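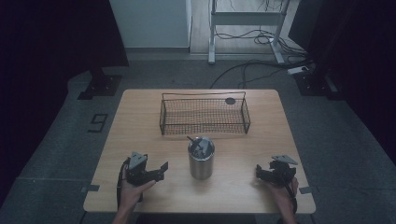

How to Apply for a Pharmacy Technician Apprenticeship and Get Through the Selection Day

So you've decided you want to work in a pharmacy and earn while you learn. Brilliant choice! I did this route myself at the hospital in Stoston and I still get a little buzz when I see a new intake arrive. The application looks like a mountain the first time you open it, but taken in order it's very doable, even if you have a job or small children to fit it around.

Step 1: Check the entry requirements

Look at the advert before anything else. Most employers want GCSEs in English, maths and a science, or the equivalent, and some will accept other subjects if you've worked behind a counter. If your certificates have gone missing, ask the exam board for replacements now. It can take weeks and it's the thing that trips people up most often.

Step 2: Decide between hospital and community

Hospital places, like the ones at Stoston, move you around: dispensary, wards, stores, sometimes the aseptic unit. Community places, such as the Mendes shops in Jusdale, keep you in one branch where you get to know the regulars (and their dogs). Both lead to the same qualification. If you can, ask to spend a morning in each. I went in sure I wanted community and came out completely the other way.

Step 3: Write your personal statement

Davby College, which runs the classroom side round here, asks for no more than 700 words. The hospital form allows 1,000. Write the shorter one first and build it up, as cutting is far more painful than adding.

Use real moments. "I am good with people" tells them very little. The afternoon you calmed down a customer whose order had gone astray tells them loads! Say what you did, what you'd do differently, and link it to the job. Accuracy matters hugely in a pharmacy, so get someone fussy to read it for spelling.

Step 4: Line up your references

You'll need two. One should be a current or recent employer or tutor. Ask them before you put their name down, and send them the advert so they know what you're applying for.

Step 5: Practise your calculations

The maths test has 14 questions and lasts 30 minutes. It's all everyday stuff:

Converting grams to milligrams, and litres to millilitres
Working out how many tablets are needed for a course
Percentages and simple ratios

Do a few every evening, on paper, showing your working. Check whether you're allowed a calculator, as this has changed before. If a sum gives you an answer like 400 tablets a day, stop and look at where the decimal point went.

Step 6: The interview

Expect a question about confidentiality and one about making a mistake. For the second, they want to hear that you'd own up straight away and tell the pharmacist. Have a question of your own ready too. I asked how study time was protected during busy weeks and it led to a really good chat.

Offers for the September start normally go out in July. If you don't get one, ring and ask for feedback, then apply again. Two people in my year got in on their second go.

Page last updated Friday, January 13, 2023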